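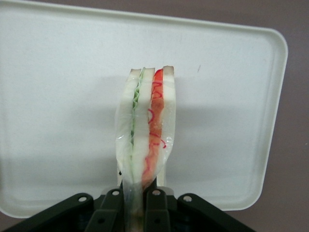

Three slices of bread, one sandwich, white tray.

Filed under: Food & Money | Threads

I've been reading about the "real cost of lunch" again and I have questions. Mostly for the people who keep telling office workers they'd be rich if they packed their own.

You know the post. Somebody takes the price of a bought sandwich, multiplies it by every working day until retirement, adds stock market growth, and announces you've eaten a house. It comes back every spring like pollen.

The latest one going around is from Cinness, the budgeting app. Their chart says a homemade sandwich costs 50 cents. Fifty cents! I would like to meet this sandwich. I would like to know what's in it.

So I went looking for how they got there. There's a footnote. The footnote says "based on typical pantry ingredients." That is the whole footnote.

Typical pantry ingredients means they priced the bread by the slice and the mustard by the smear. It assumes you use every slice in the bag before it goes green. I live alone. I have never in my life finished a loaf on schedule.

Same with lettuce. You buy a head of lettuce, you use 2 leaves on Monday, and by Thursday it's soup in a bag. Which sandwich does the soup get charged to?

I tried it myself last July, by the way. Kept every receipt for the month and wrote down everything I threw out. With the waste counted, my homemade lunches came to around $3 each. Cheaper than buying, yes. Not even close to the chart.

And that's with boring fillings. Cheese, some turkey when it was marked down. The week I bought decent ham I didn't save anything worth mentioning.

Now the other side, because the lunch chains are no better. Plamurov has a sign by the register in my building's lobby that says "less than you'd spend at home." Less than who would spend? On what? I asked the guy at the counter and he said it was from corporate.

Plamurov's basic sandwich is $11 with the drink you didn't want. If you're spending that at home on one sandwich, please call me, I'm worried.

Also notice how the extra slice of bread became a selling point. A third slice in the middle is a club, and a club costs more. Bread is the cheapest thing in there. I've paid it too, I'm not above it.

My coworker Catarina Valente disagrees with me on all of this. She says I'm nitpicking and that the exact number doesn't matter if it gets people to cook. Putting her view here because she'll read this.

My problem with that – the exact number is the only thing they're claiming. If you want to tell people cooking is nice, say cooking is nice. Don't hand me a chart with a decimal point and then tell me it's about the feeling.

Another thing the chart leaves out is time. Shopping, making the thing, washing the container, finding the lid. I'm not going to put an hourly rate on it like some productivity guy, but it isn't zero. Ask anybody with kids and a 7 a.m. bus.

And not everyone has a fridge at work! Adom Yakubu replied last time I brought this up to say he drives a delivery route and his lunch sits in a cab all day. He buys something when he stops. He's tired of being told it's a character flaw, and I can't blame him.

Then there's the retirement math. Cinness assumes you'll take the savings from each lunch and invest them the same day, forever, and never once spend the money on a parking ticket. Who is this person? Do they also floss?

What I saw in my own bank account was that the lunch money turned into other money. I bought shoes. They're good shoes. They are not a house.

Someone's going to say "fine, so what should people do?" I don't know your life. If you like packing lunch, pack it. I still do it most weeks, mainly because the line downstairs is terrible.

If you want one practical thing from me, freeze half the loaf the day you get it. Take slices out at night. They're thawed by noon and you stop paying for bread you never eat.

Skip the special lunch gear too. Dillivar wants real money for a box with a compartment for dip. A yogurt tub with a lid does the same job.

Couple of replies asking for my July numbers. They're in a notebook, they're messy, and there's a page where I forgot to write down the butter. I'll type them up this week if I can read my own handwriting.

And to the person asking if I'm paid by Plamurov – I just spent a whole post complaining about their sign.

One correction before I mute this. The chart says "average sandwich," not "basic sandwich," a few of you pointed it out. Fair. I'd still like to see the grocery list. I wrote to Cinness to ask for it and got an automatic reply with a discount code.

Contact us | Privacy | Terms of use | Back to top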